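Lorkenano Recipe Notes, data card

Summary

Lorkenano is a collection of 4,000 handwritten recipe notes from home kitchens in Larnbridge and Prusden, typed out and lightly cleaned. The notes are in English and Korean, and many of them mix both inside one line. I started it with Soo-ah Shim when we wanted to study how people write amounts when they write only for themselves.

What is in each record

Every record is one note. It has the typed text, the language or languages, the town, and a field called "kind" with one of 6 values: soup, side dish, rice or noodles, bread, sweet, other. We argued a lot over "other". It holds pickles, drinks, baby food and one note that is only a shopping list, but the family insisted it is a recipe.

The amounts are kept as the writer put them. "One spoon" stays "one spoon", even if the same person uses two different spoons on the same page. Please do not convert before reading the file units.txt, where we list the words for which we asked the writer what they meant.

How the notes were typed

Two people typed each note separately and then compared. Where they could not agree, the word is inside square brackets. Spelling mistakes are kept, because for some families the mistake is the name of the dish. Crossed-out words are kept too and marked with a tilde on both sides.

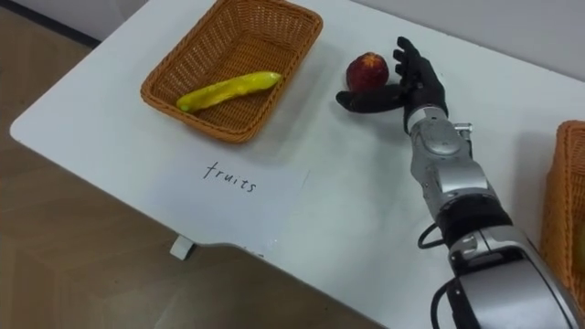
Fruit and vegetable names gave us the most trouble. In the Prusden notes "pepper" can be fresh, dried or ground, and only the verb after it helps you to guess. We added a field "ingredient_sure" with yes or no. If it is "no", please treat the ingredient as unknown — do not take the first meaning from the dictionary.

Known problems

Bread is weak. It has few notes, and most of them come from one street in Larnbridge, so it should not be used to say something general about baking there. In version 7 the Korean line breaks were lost in the soup files. It is repaired now, but old copies still have the error.

Personal names were replaced with a letter. We left "grandmother" and "aunt" as they are.

Splits

The test part is 10 percent of the notes, chosen by family, so that one family is never in both parts. Please keep it like this if you make your own split.

Contact

Corrections go to So-yul Ahn at the Cheon reading room. She looks at the messages on Tuesday. Send the record number and the line, and if possible how your own family would read the word.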